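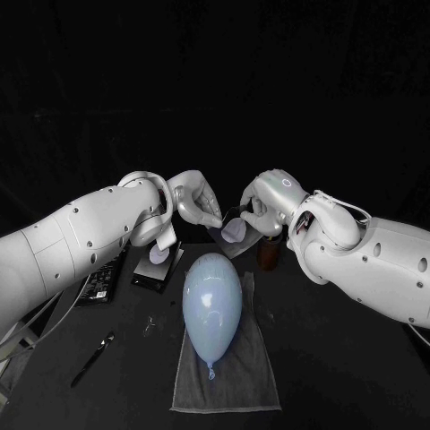

The blue balloon on the black table, with the pale round patch on its dark card.

10 September 2023

A whole day given over to a balloon, and I don't regret a minute of it. I had meant to write letters and do something about the back porch, but I came down early while the house was still cool and started thinking about the lantern again, and by the time the coffee was made the letters had no chance at all.

The lantern is for Heather Tosh, who is going to be 41 and has asked for nothing, as she does every year. I want to give her one like the paper lanterns we saw when we went down to Jakatport in March, the ones strung across the little street behind the fish market, all slightly lopsided and all glowing like pears. She stood under them so long that we missed the early bus and had to sit on the harbor wall eating crackers until the next one. I have been turning it over in my mind ever since, how you'd go about it, and the woman at Steiner's told me they are just tissue and paste over a balloon, with a good deal of patience on top. Patience I can work on. Tissue I have – there must be a drawer and a half of it from last Christmas.

I settled on pale blue for the balloon, though it makes no difference at all to the lantern since the balloon gets popped and thrown away at the end. But I have to look at the thing for a week while the layers dry, and I'd sooner look at that blue than at the orange ones, which were the other choice. It is such a nice shape, too. I had forgotten that a balloon isn't round unless you buy the expensive kind. It's an egg, really, with a funny twisted little nub at the end, and it takes the light beautifully on the black table. I caught myself just admiring it with the paste going thick in the bowl.

I went back and forth over the round patch for ages. My idea was to have one pale circle to mark where the opening should go, so the rim would come out even and I wouldn't be hacking at dry paper with the nail scissors as I did with that poor bowl in the spring. It's a pretty thing in itself, somewhere between lavender and white, and against the dark card it looked like a small moon. I nearly wished I could keep it on the finished lantern. Heather would say I was getting sentimental about stationery, and she would be right, but she has kept every ticket stub from every trip we ever took, so she isn't one to talk.

Lunch was late and not much of a lunch. Cold potatoes, the end of the ham, and 2 of the plums from the Cadoda tree, which are finally sweet. The rain came on while I was eating and I was glad of it, because it meant I could go straight back to the table and not feel guilty about the porch.
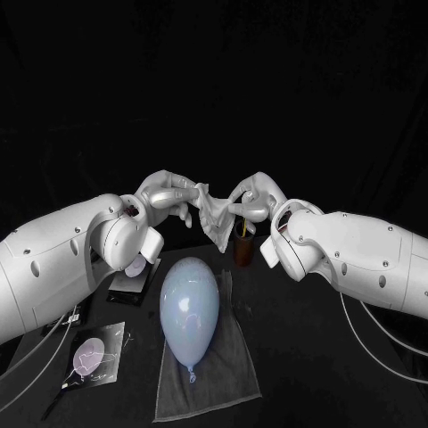
With the gray towel folded under the balloon and the white cloth out. The brown cup is just behind.

The towel is an old friend. It came from the set we bought when we first moved to Pradell, and it has been to the lake, under the dog, and through more washes than I could ever guess at, and the hem is still good. I like a folded towel under anything that wants to wander off, and a balloon lying on its side wants that more than most things do. The white cloth is just one of my soft ones, crumpled from the basket because I iron nothing on a weekend, and I'm fond of how it drapes. And the little brown cup with its yellow stick is so much a part of that table by now that I'd miss it if I tidied it away.

I only got one layer of tissue on before supper. The first layer is miserable stuff, all wrinkles, and every piece wants to come with you when you lift your fingers. The second is meant to be easier. I have the library book propped against the bread box, open to page 135, where the author says calmly that a beginner should expect to spoil the first three. I closed it for a while after that and had a cookie.

Rang my sister in the evening and told her all about it, and she wanted to know why I didn't buy a lantern. I said I'd seen one in a catalog, and it was very handsome and perfectly even all the way around, and it didn't look a bit like Jakatport. She told me about her new gutters for quite some time. She has also got to the 1,297 piece puzzle I gave her, the odd one with the lighthouse, and says the sky is going to finish her off.

It's past ten now and the rain has stopped. I went in to look at the tissue before coming up, and it's still tacky around the knot – must remember to move it nearer the window in the morning, and buy flour.

Contact | © The Sunday Pages, all rights reserved | Back to top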